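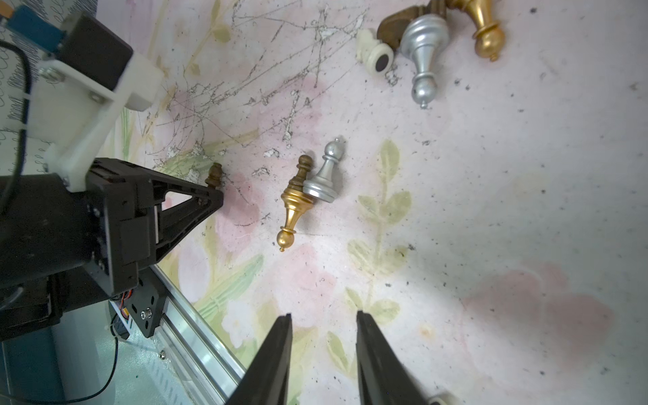 I've had the Galindo fingers on both arms since April, and I'd like the 410 dollars to feel less like a lot of money than it still does.

They're long black paddles with narrow tips, and they replace the stubby ones that came with the Dodila kit. Fitting took me 38 minutes for the first arm, mostly spent looking for a screw. Murali Naidu claims he did his in ten. Murali claims a lot of things.

My test is chess pieces, lying down, into a tub. Pawns are rude little objects: round at one end, flat at the other, skinny exactly where you'd like to grab.
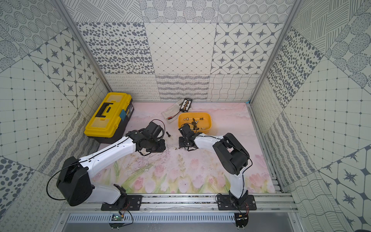 With both arms bolted to the same rail you notice reach before anything else. The new fingers are longer, so the two sides can now argue over the same piece in the middle. I set a keep-out zone and got over it.

Grip is good on the wood pieces and fussy on the metal ones, which like to roll away from the tips -- go in across the neck and most of that stops.

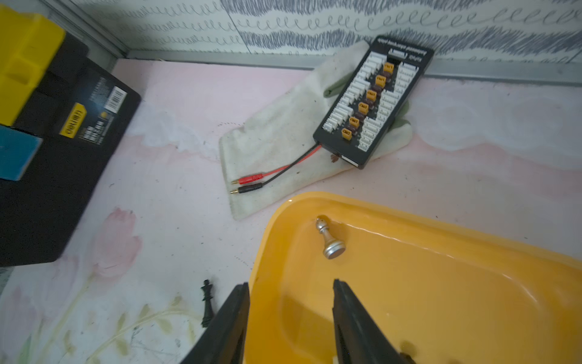
Tubs are where I lost patience. Picking from a corner means closing against a sloped wall, and the stock fingers, being short, bring the whole wrist down with them. These get in there. They also rub the rim if your approach is sloppy, and mine is.

The wrist camera view is better too, with both tips in sight. The manual is 2 pages and one of them is a warranty.

4 stars. I'd buy them again, grumbling.
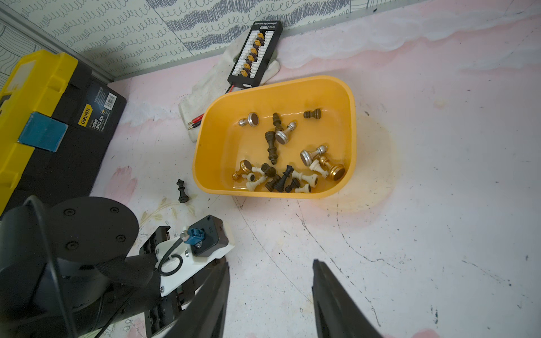 Fingers open wide, tub full, one dark king still standing outside.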